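Tranthorpe Hand Kit: recording your first drawer task

Posted 26/10/2019 in Guides

The Tranthorpe Hand Kit from Climdale is a hand-held gripper with a camera mounted behind the fingers. You hold it, do a job with it, and the software saves what the camera saw along with how far the fingers were open. This guide covers one job from start to finish: opening and closing a small drawer in a parts cabinet. It assumes you have already charged the handle and installed the Sarkura desktop program. If you haven't, do that first and come back.

What you need

The Hand Kit with the standard black fingers
A small parts cabinet with pull-out drawers
A table with a plain, light-colored top, or a white sheet to cover it
A computer running Sarkura
A 2 mm hex key, supplied in the lid of the case

Setting up the table

Put the cabinet near the back of the work area and leave clear space in front of it. You need room for the drawer to come out and room for both fingers. A light cabinet will slide toward you when a drawer sticks, so put a strip of non-slip mat under it or load the bottom drawers with something heavy.

Leave the drawers you plan to use empty for the first session. Screws and washers shift when a drawer tips, and you will spend your time picking them up.

Check the fingers before you start. Each one is held on by a screw, and ours had worked loose in shipping. Tighten until the finger stops moving and then stop. The manual gives no torque figure, and the threads are soft enough to strip.

Calibrating

Plug in the handle and open Sarkura. Choose New Session, then Calibrate Grip. Squeeze the trigger all the way, let it go all the way, and press Save. Do this twice. If the two readings don't match, the program asks for another pass.

Opening the drawer

Start with the fingers open and the handle well back from the cabinet. Press the record button and wait for the tone. Move in slowly, close on the lip of the drawer, and pull straight toward you. Keep your wrist level. It is easy to drop the hand as you pull, and then the drawer binds in its slot.

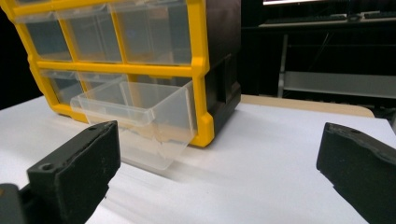 Stop before the drawer leaves its slot. These cheap cabinets have a small stop at the back, but it won't hold against a steady pull. Open the fingers, back the handle away, and press record again to end the take.

For closing, start a new take. Bring the fingers together and use the closed tips to push on the front of the drawer. If the front has dipped, lift it a little first, then push. Don't mix opening and closing in one take unless you want them stored as a single job. Sarkura can split a take later, but the tool for that is slow.

Checking your takes

Go to Review and play each take at normal speed. Delete any where your other hand comes into view or where the drawer comes all the way out. Takes with a slow start are fine — the program trims the still part for you.

Our full set came to 1,641 takes, recorded over several sessions starting in May. You don't need that many to try the kit. Record a short batch, export it, and make sure the files open before you put in more hours.

Problems we ran into

Fingers slip off the lip. Wipe them with a damp cloth and let them dry. If they still slip, Pandey sells stick-on rubber pads that fit, in packs of 5. Calibrate again after fitting them.

Tone but no recording. The cable is loose at the handle end. Push it in until it clicks.

Video is too dark. Turn off auto exposure in Settings and raise the level by hand. A dark room behind a white table fools the automatic setting.

The export folder can be changed under Settings, Storage. Restart Sarkura after you change it.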